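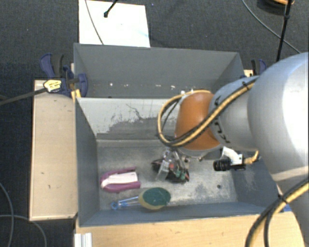

Mackenzie Kowalchuk wrote in after my last review to ask whether a minibus is worth the money for a family party, or whether everyone should just sort out their own cabs and be done with it. She had 29 people to get from a hotel to a barn and home again, a mother-in-law who won't ride backwards, and a quote that made her sit down. I promised her a proper answer, and then we had my parents' anniversary party in February, so I was able to try it for myself with my own relatives and my own checkbook.

We went with Bergeron, a small outfit that runs minibuses and a couple of full-size coaches. I booked the 29-seater for the evening. The price was $700 all in, with the driver's tip left up to us, and I'll come back to whether I thought that was fair.

Booking first. I used Diditley, one of those sites where you fill in one form and the quotes come to you, and I have mixed feelings about it. The form itself is easy enough (pickup, drop-off, number of passengers, what time you want to go home), but it wouldn't let me add a second pickup, and my aunt and her crowd were staying across town. I ended up calling Bergeron directly to add the stop. The woman on the phone was lovely about it and didn't charge extra, and we had a nice chat about barns. Another company, Zerkon, came in $196 cheaper, and I was tempted, I really was! But their quote was for a drop-off and a return trip only, with the bus leaving in between, and if we ran past our time there was a late fee that started right away. My family has never left a party on time in its life. Bergeron's driver stayed on site all evening.

The bus pulled up at the hotel a few minutes early, which threw us a little, as half the cousins were still upstairs looking for shoes. It was clean and it smelled clean, without that heavy air freshener that makes me queasy. The seats were high-backed and firmer than I would choose for a long haul, though perfectly comfortable for our drive. The seat belts all worked. There were reading lights and little cup holders, and an overhead rack that swallowed the coats and a frankly enormous box of party favors. The cake rode in the front with my sister, who held it on her lap and did not speak to anyone until we arrived.

Now the grumbles. The heat was either on or off – there didn't seem to be anything in the middle – and it blew mostly on the back rows, so the teenagers were in T-shirts while my dad kept his scarf on up front. The step up from the curb is tall. The driver put out a portable one for my grandmother without being asked, and gave her his arm, but if you have several guests with bad knees I would ask about a lift when you book. And the music hookup never did find my phone, so we sang, and I'm sorry to say the driver heard all of it.

The ride home was where I felt we got our money's worth. We had asked to leave at 11:30 and got rolling closer to midnight, and he waited with the inside lights on and the door open for the stragglers. He made both drop-offs, walked down the aisle afterward and found two purses and a hearing aid. Purkel, the barn we rented, sits at the end of a long gravel lane with no streetlights, and I can't imagine 8 or more cabs trying to find it in the dark, let alone turn around.

So, Mackenzie, was it fair? Split between all of us it came to a little more than $24 a person, before the tip, and my uncle got to have a second glass of wine. For a short hop in the middle of town I'd say let folks get their own rides. For a party out in the country, with older people and a late finish, I'd book it again, and I'd pay for the waiting driver.

Four stars out of five. I took one off for the heat and the music. If you call, ask them to confirm the second stop in writing, and bring a blanket for whoever sits up front.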